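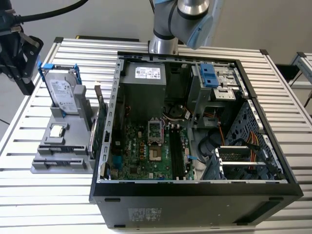 What we tried and what came out of it

So my part of the Rumari project was the boring-sounding one – working out what order the robot should take the parts in. I ended up loving it!

The old method (we call it Flatton) ran a fixed list: hard drive, processor, expansion card, every single time. Mine, Dendska, looks at the open case before each move and picks whichever part it thinks it can grip best. Each part then goes to its own spot in the printed fixture, so the arm always lets go in a known place.

I ran 124 pick attempts with each method, on the same Dell tower. Dendska got 106 of them, and of the misses, 8 were the processor slipping on the way to its pocket. Flatton did worse, mainly on the hard drive, where one bad grip on the blue caddy stopped the whole run.

One thing I'd change – I only tested with the case lying flat on its side, so I can't say much about other positions. Next I want to try memory sticks.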